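Guidance for staff and students preparing figures for printed handbooks at Harju College. Questions should be sent to Ama Aryee in the Publications Office, Room 18, Tinden Building.

## Preparing a line figure for print

Every figure in a college handbook must remain clear when it is printed in black and white on the office machines. Authors are asked to complete the steps below before sending in their chapters.

### 1. Set up the page

Open a new drawing at the final printed width. Figures drawn at one size and reduced later tend to lose their thin lines. Set the zoom to 100 per cent and check the work at that size from time to time.

### 2. Choose flat tones

Use white, black and a single grey wherever possible. Shading and gradual changes of tone are reproduced poorly and should be avoided. A light shape on a dark ground is acceptable, provided that the ground is solid and the shape has no texture of its own.

Where several small marks appear inside a larger shape, they should be told apart by form. Filled discs and hollow rings may share the same grey and still be easily recognised. 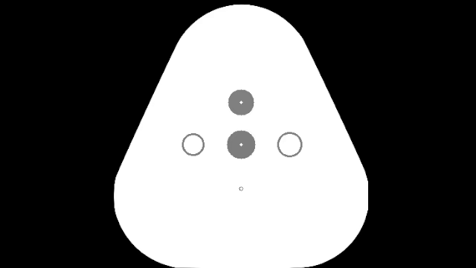 ### 3. Check the edges

Sloping lines saved as pixels may show small steps along their length. Save the drawing in a vector format if the program allows it. If it does not, export the figure at twice its printed size and allow the layout program to reduce it.

### 4. Add labels and a caption

Labels should be set in the same typeface as the chapter, no smaller than the footnotes. Captions are typed in the text file and must not form part of the drawing. Abbreviations are written out in full the first time they occur.

### 5. Name and submit the file

Each file name consists of the handbook code, the chapter number and the figure number, separated by hyphens. The code for the Grakari workshop handbook is 1356, so that the second figure in its fourth chapter is saved as 1356-4-2.

Place the finished files in the shared folder by noon on Thursday. Brigitta Zwahlen checks all figures before they go to the printer and will return any that need correction, with a note of the changes required. Corrected files keep their original names.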